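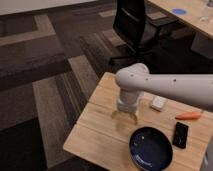
Hernholm clears the table, finds the table

Jul 23, 2021

The long table in the front room of the Hernholm community house has been many things over the years: a sorting office, a seed exchange, a place to leave a casserole dish until its owner moved away. As of this week it is once again a table, and residents who wish to eat lunch at it may do so.

The change comes courtesy of the Clear Top rule, adopted in January after a meeting that lasted longer than the one about the roof. Under the rule, anything left on the wood at closing time goes onto a shelf by the door for 11 days. After that it goes to the thrift store in Drulberg, or to the compost, depending on what it is.

Elaheh Bagheri, who drew up the rule and has been enforcing it with a cheerfulness some find alarming, said the shelf had taken in more than 32 items in its first month alone. Among them were a waffle iron, a single ski glove and a framed certificate for swimming.

"People told me they had nowhere to put things," Bagheri said. "They had houses. I've been to their houses."

What still turns up during the day is harder to file. A dark blue dish, a black phone and a carrot have all been out on the planks together, along with a small white block that could be an eraser and could be a little box. The rule is silent on carrots. Bagheri considers them food, and food is allowed as long as someone intends to eat it.

Phones are a separate matter. They skip the shelf and go in the office drawer, which locks, and can be picked up during office hours by anyone able to say what the lock screen looks like. Dishes get washed and returned to the kitchen cupboard, where the house crockery has been growing at a pace that suggests several households are running short of bowls.

There has been some resistance. The Folten Street card players, who meet in the front room twice a week, asked for an exemption so they could leave a game standing between sessions. They were offered a tray. The tray was accepted after 2 weeks of discussion and is now kept on top of the piano – a surface with no rule of its own so far.

The table itself could use some attention. Kelemen, the joinery shop that last refinished the top, has been asked to look at the seams between the planks and quote for a fresh coat of oil. The work would close the front room for 2 days, and everything in it would have to be moved somewhere else in the meantime.

Bagheri is taking suggestions as to where. The piano has already been mentioned.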